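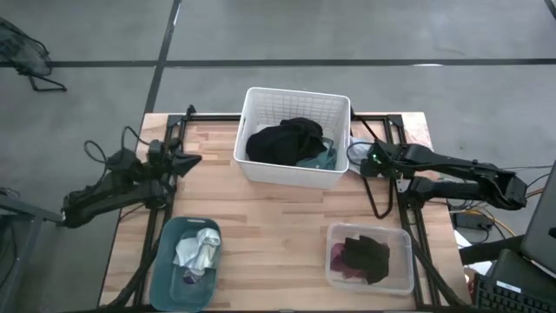
Uthai Tanasarn writes that the waffles come off the iron crisp and are limp by the time everyone has sat down. The usual cause is stacking. A hot waffle gives off steam, and a plate underneath or another waffle on top holds it in. Set the oven to 200 degrees, put a wire rack on a baking sheet, and lay the waffles on it in one layer. They will hold for the length of a breakfast.

Batter
Stir until the flour is gone and stop. Small lumps cook out. Let the bowl sit while the iron heats. If you fold in beaten egg whites, use 2 for a family batch and fold them in last.

Iron
Brush the plates with oil before the first waffle only. Cooking spray leaves a brown film on nonstick plates that is hard to get off. Don't lift the lid while there is still heavy steam coming from the sides. A stuck waffle is usually an underdone one; close the lid and give it another minute.
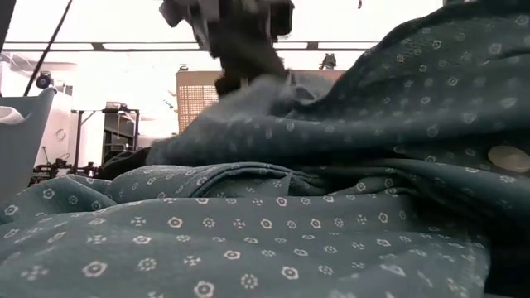 Thongsuk Kitchen Notes, No. 6, p. 4

Freezing
Cool waffles completely on the rack before they go in a bag. Freeze them flat on a tray first so they don't stick together. Reheat from frozen in the toaster on a low setting, twice if needed. The microwave makes them rubbery.

Syrup
Warm it in a small pan or stand the bottle in hot water. Cold syrup cools the waffle and sits on top. Leftover fruit syrup keeps in the refrigerator in a clean jar.

Cleaning
Unplug the iron and wipe it while it is slightly warm. For baked-on batter, lay a damp paper towel between the plates for a few minutes, then use a soft brush. Leave the lid open until the plates are dry.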